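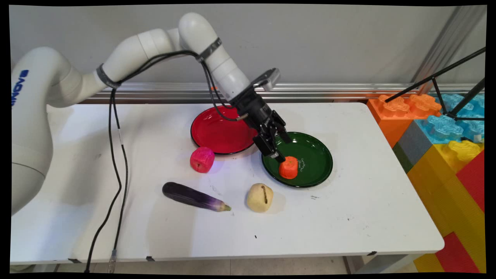
A robot should be allowed to touch a person only if it knows how hard it is pushing, Mareike Kleinschmidt wrote to us after our last page about machines. She wanted to know who decides how hard is too hard. It is a good question, and the answer takes up the rest of this page.

Who makes the rules?

Many countries have laws that say a workplace must be safe. Laws are often short on details. They might say that a machine must not hurt the people near it, but they don't explain how to build the machine.

The details come from standards. A standard is a long document written by people who know a subject well. Engineers help write it, and so do people who study injuries and people who use the machines at work. They meet, argue, test things and write down what they agree on. Every few years they look at it again and change the parts that are out of date.

You already use things that follow standards. Bike helmets have them. So do plugs, which is why a lamp from one store fits the outlet in your bedroom wall.

What is a risk assessment?

Before anyone turns on a robot arm for a new job, they are supposed to do a risk assessment. That means looking at the whole job and asking what could go wrong. The arm is one part of it. The tool on the end of the arm is another, and so is the thing being picked up.

Think about an arm that moves toy vegetables onto plates. A toy carrot is small and blunt, so dropping it is not a big problem. Now give the same arm a kitchen knife. The arm is the same and the program might be the same, but the risk is very different. You have to do the assessment over again.

People doing an assessment ask two main questions about each danger. How bad would it be if it happened? How likely is it to happen? Something that is very bad and quite likely has to be fixed first.

Try it yourself with your own kitchen. A pot handle sticking out over the edge of the stove is a danger. You could turn the handle in. You could use the back burner. You could put up a sign that says "hot." Turning the handle in works better than the sign, and robot engineers think the same way. They try to take the danger away first. If they can't, they put up a guard. Signs and warnings come last.

Pinch points

A pinch point is a place where two parts come together and could squeeze a finger. Door hinges have them, and so do scissors. A robot arm can have them at its joints, and a gripper has one between its fingers.

Some arms are designed with wide gaps or smooth covers at the joints, so a finger is less likely to get caught. Cables matter too. A loose loop can snag on something when the arm turns, so people check that each cable has enough slack to move, but not so much that it catches.

Fences, or no fences?

Big, fast factory robots often work behind a fence. If someone opens the gate, the robot stops. It should stay stopped until a person checks that the area is clear and starts it again from outside.

Smaller arms sometimes work without a fence. They have to be safe in other ways. They may slow down when a person comes near, or stop when they feel a bump. The limits for a bump are different for different parts of the body. A hand can take more than a face can, and an arm should be set up so that it doesn't reach anyone's head at all.

The red button

Robot workplaces have an emergency stop. It is usually a big red button on a yellow background. Anyone may press it, and nobody should get in trouble for pressing it when they were worried. Letting the button back out must not make the robot start moving again. Somebody has to start it on purpose.

Rules for visitors

If your class ever goes to see a robot lab, you will probably be given rules like these. They come from a sheet that Ludger Görtz wrote for school groups visiting the Derese workshop, where groups can have up to 27 children.

Stay behind the line on the floor, even when the arm is still. It may only be waiting for its next step.
Tie back long hair and tuck in scarves and hood strings.
If something falls off the table, leave it there and tell a grown-up.
Find the red button before the robot is switched on.
Ask before you touch anything - including the toys.

Words to know

Gripper: the part that holds things, like a hand.
Guard: a cover or fence that keeps people away from a danger.
Standard: a written agreement about how something should be made or done.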